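Devlow Work Table, White, Rounded Corners: Review
By Tirta Sembiring
14 January 2021

The Devlow is sold as a general work table. I tested it as a surface for sorting and folding laundry, a job that exposes three properties quickly: how much room there is between the edges, how the top handles fabric being dragged across it, and how well the finish lets you see what you are working on. Gray knits were used for most of the testing. They are the most common item in the household and the hardest to judge by eye, with low contrast between face, crease and hem.

Surface

The top is a broad rounded rectangle in white. The finish sits between matte and satin. Under overhead light it produces a soft, hazy reflection that moves as you move. It does not glare, but within the bright patch lint is harder to see than on the duller parts of the top. Side light from a window reduces the effect. 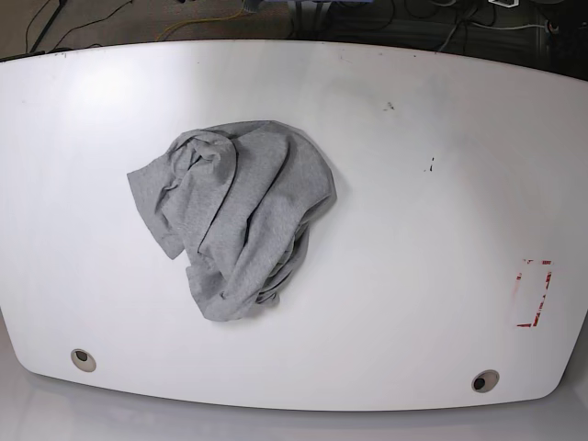
Heather gray knit on the Devlow top before folding.

Contrast is good. A squared hem or sleeve edge lying flat against the white can be located at once, and it is usually the best place to start opening out a bunched garment. On the Prodico table I used previously, which has a mid-gray top, the same edge had to be found by touch.

Friction is low. Cotton slides when pulled by one corner, so a shirt can be squared up without lifting it. The drawback is that a folded stack also slides. A stack of seven T-shirts moved when I pushed a basket against it. A thin cotton runner under the finished pile fixes this.

The rounded corners do not catch fabric. They do cost a little usable area, and anyone who folds against a square corner as a guide will need a different reference. I put down a strip of masking tape and removed it afterward, though it left some residue.

Handling knits

Heavier knits need to be picked up and shaken out before they go on the table. Lifted at a single point, gray fabric of this kind gathers into a tight knot at the grip and hangs in thick vertical folds, with the wider panels draping away to the side. Lowered straight down, it lands as a heap. The better method is to lower the hanging end first and draw the grip backward as the fabric lays out. The low friction helps here, and two passes are normally enough.

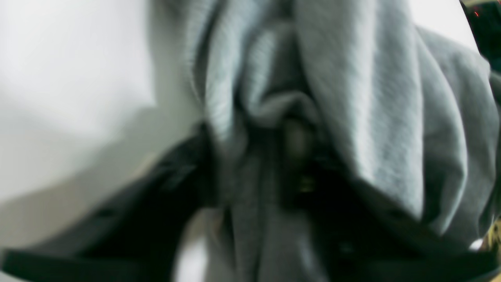 Durability and cleaning

Toàn La, who shares the laundry room, ran over 50 loads across the table between June and the time of writing. The finish shows light scuffs near the far edge, visible at a low angle only. Detergent drips wipe off with a damp cloth. A ballpoint mark left overnight needed rubbing alcohol.

I did not test the top with a hot iron and would use a pad.

Compared with the Bouzid

The Bouzid folding table stores flatter and weighs less. Its center seam is a problem for folding, as hems catch in it. If the table has to be put away after each use, buy the Bouzid. If it can stay out, the Devlow is the better surface.

Verdict

Recommended for folding and sorting. Deduct a point for sliding stacks and the lack of a straight corner.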